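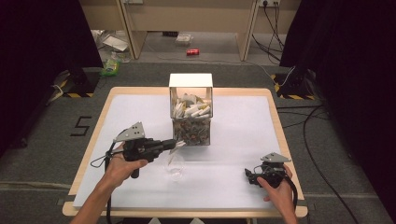 I overwintered four gooseberry bushes in containers on the north side of the house and I want to know whether the drainage layer is what killed two of them. The pots are 15 gallon, plastic, with five holes each. I put coarse gravel in the bottom third and potting mix on top. For scale of what I mean by a layer, the clear box with the white lid has the same arrangement I used: a dense bed of small mixed bits filling the lower half, and a different material lying on top of it. My gravel was closer in size to the bits at the bottom than to the white sticks above them. Both dead bushes had brown, soft roots below the six inch mark and normal roots above it. The two survivors were in the same mix from the same bags, with no gravel, because I ran out.

Other details: variety is Sikder, bought bare root. Mix is peat, bark and perlite. Watered when the top inch was dry until November, then not at all. Lowest temperature on my porch thermometer was 9 F. Snow was on the pots for most of the winter. Pruned in April, which is when I noticed the wood was dead on two of them. Soil pH not tested.

Should I remove the gravel before replanting, and can I reuse the mix from the dead ones?
Posted by Drallwood

Ott Vītola
Remove the gravel. Water held in a potting mix does not move freely into a coarser material underneath. It stays in the fine material until the bottom of that material is saturated, and only then does it drop into the gravel. The saturated zone has the same height with or without gravel. In a pot with no gravel it sits at the floor of the pot. In your pots it sat a third of the way up, in the middle of the root zone. Your six inch mark fits that. Measure from the top of the mix to the top of the gravel and see how much distance is left below it.

I would not call it the only cause. A 15 gallon pot above ground freezes through at 9 F, and gooseberry roots are a good deal less hardy than the tops. But all four pots had the same exposure, so the cold does not separate the dead ones from the live ones. The gravel does.

For replanting:
Fill the whole pot with one mix, top to bottom. If you are worried about losing mix through the holes, lay a piece of window screen over them.
Raise the pot on two bricks so the holes are not sealed against the ground.
Go up on the bark. I use half composted pine bark by volume, screened to 3/8 inch. Peat that has been in a pot for more than two seasons breaks down and holds more water than it did at the start.
Set the crown one inch deeper than it was in the nursery.

Do not reuse the mix for gooseberries or currants. Soft brown roots could be simple suffocation or could be Phytophthora, and you can't tell by looking. Spread it under something unrelated, or bag it. Scrub the pots and soak them 30 minutes in one part bleach to nine parts water.

GrultdenGarden
I've always put rocks in the bottom and never lost a plant. Mine are geraniums though. Could it be mice? They chewed the bark on my neighbor's blueberries under the snow. Check for tooth marks near the base.

Pustelmont_7b
Agree with the first reply on the gravel. One correction on the crown depth: an inch deeper is fine if you are growing a multi-stem bush. If these are trained to a single leg, plant at the nursery line or you will be pulling suckers every summer.

Also, don't stop watering completely in November. Check the pots once a month when they are thawed and give them a quart if the mix is dry two inches down. Dry roots take more cold damage than moist ones. That won't have caused soft rot, but it may have weakened all four.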